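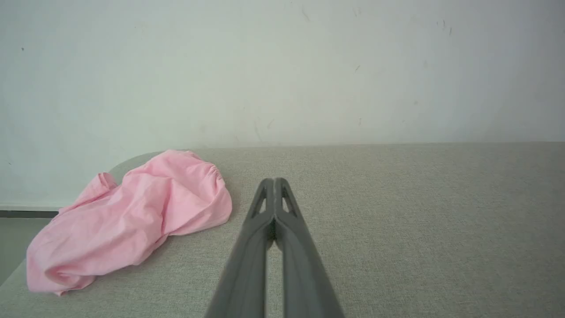
We rent the same little whitewashed house in Andalusia every December, and it took me two winters to learn how to live in it. Those thick stone walls are lovely in August, but in winter they hold the chill like a cellar!

So, my tips. Open the shutters on the patio side at noon and close them by four. Pull the beds a hand's width off the outside walls (ours got musty before I did this). Mop clay floor tiles with plain water and a drop of mild soap, never vinegar, it dulls them. And pack slippers, the real kind with soles.

For the iron window grilles I use an old toothbrush, then wipe them dry so they don't rust.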